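¿Qué es un sueldo y quién decide cuánto se cobra?
Cuadernos de economía para escolares. Ciclo superior de primaria
Texto: Valentina Insaurralde. Revisión pedagógica: Fadime Özkan
8 Sep 2018

Las personas adultas suelen hablar del sueldo, de la nómina o de la paga extra. Son palabras que se oyen en casa, en la radio y en la cola del supermercado, y que pertenecen al mundo del trabajo. En este cuaderno se explica qué significan y por qué dos personas que trabajan en el mismo edificio pueden cobrar cantidades distintas.

Qué es un sueldo

Un sueldo es el dinero que una empresa paga a una persona a cambio de su trabajo. Lo habitual es que se pague una vez al mes. La cantidad no se decide cada vez: está escrita en un documento que se llama contrato, y las dos partes, la empresa y la persona que trabaja, lo firman antes de empezar.

En el contrato se indican también otras cosas: el puesto, el horario, los días de vacaciones y el lugar de trabajo. Si la empresa quiere modificar algo importante, tiene que comunicarlo y respetar las normas del país.

Un ejemplo: el banco Nelitz

Carleen Ellery y Bello Effiong trabajan en el banco Nelitz. Carleen atiende a las personas que acuden a la oficina: les ayuda a abrir una cuenta, a cambiar moneda o a pedir un préstamo. Bello es analista. Un analista estudia números, por ejemplo cuánto ha vendido una fábrica durante el año, y escribe informes para que otras personas puedan decidir si conviene prestarle dinero.

Bello acaba de terminar sus estudios y está en su primer año. Su sueldo es de 1.648 euros al mes. Esa cantidad se llama sueldo bruto. Significa que todavía no se ha restado nada.

Bruto y neto

Cuando llega el final del mes, Bello no recibe en su cuenta los 1.648 euros. Antes se apartan 391 euros, que se destinan a los impuestos y a las cotizaciones. Con los impuestos se pagan las escuelas, las carreteras y los parques de bomberos. Las cotizaciones sirven para que las personas enfermas, las que han perdido su empleo y las jubiladas puedan recibir una ayuda.

Lo que queda después de esa resta se llama sueldo neto. En el caso de Bello, son 1.257 euros. Con ese dinero paga el alquiler, la comida y el autobús, y procura guardar una parte. 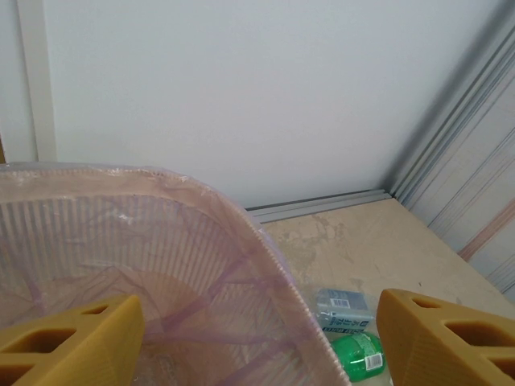

Todas estas cantidades aparecen en una hoja llamada nómina. La empresa la entrega en papel o la envía por correo electrónico. Conviene leerla con atención y conservarla, porque puede hacer falta años más tarde, por ejemplo al pedir un préstamo o al solicitar la jubilación.

Por qué no todos los sueldos son iguales

Una empresa tiene en cuenta varios aspectos cuando fija un sueldo. Uno es la experiencia: Kevin Salazar, el jefe del equipo de Bello, lleva 23 años en el oficio y cobra más que una persona recién llegada. Otro es la responsabilidad, es decir, la importancia de las decisiones que hay que tomar. También se consideran los estudios necesarios, la dificultad de la tarea y los horarios, ya que el trabajo nocturno suele pagarse mejor.

Además, la ley fija en muchos países un salario mínimo. Ninguna empresa puede pagar menos por una jornada completa. La ley prohíbe asimismo pagar menos a una persona por ser mujer, por su origen o por sus creencias cuando realiza el mismo trabajo que otra.

Qué ocurre cuando un banco sube los sueldos

En la misma ciudad que Nelitz hay otros dos bancos: Tomoana y Plevolau. Los tres buscan buenos analistas, y no hay tantos como quisieran.

Supongamos que Tomoana anuncia que pagará más a quienes empiecen. Algunos analistas de Nelitz pensarán en marcharse. Para evitarlo, Nelitz puede subir también sus sueldos. Es posible que Plevolau haga lo mismo unas semanas después. A esto se le llama competencia por los trabajadores, y se parece a lo que sucede en el patio cuando varios equipos quieren al mismo portero.

Un banco no puede subir los sueldos sin límite. El dinero procede de lo que gana con su actividad, y con él debe pagar además los edificios, los ordenadores y la electricidad.

La prima

Algunas empresas entregan una cantidad adicional cuando el año ha ido bien. Se llama prima o bonificación. En Nelitz se comunica en diciembre y puede ser de hasta 4 sueldos mensuales, aunque hay años en que no se paga. Por esa razón no es prudente gastar una prima antes de haberla recibido.

Palabras de este cuaderno

Contrato: acuerdo escrito entre la empresa y la persona que trabaja.
Sueldo bruto: cantidad antes de restar impuestos y cotizaciones.
Sueldo neto: cantidad que se recibe.
Nómina: hoja en la que se detalla el sueldo.
Prima: pago adicional que no siempre se recibe.

Actividad para casa

Pide a una persona adulta que te explique las partes de una nómina. No es necesario que te diga cuánto gana. Anota las palabras que no conozcas y llévalas a clase para comentarlas con el grupo.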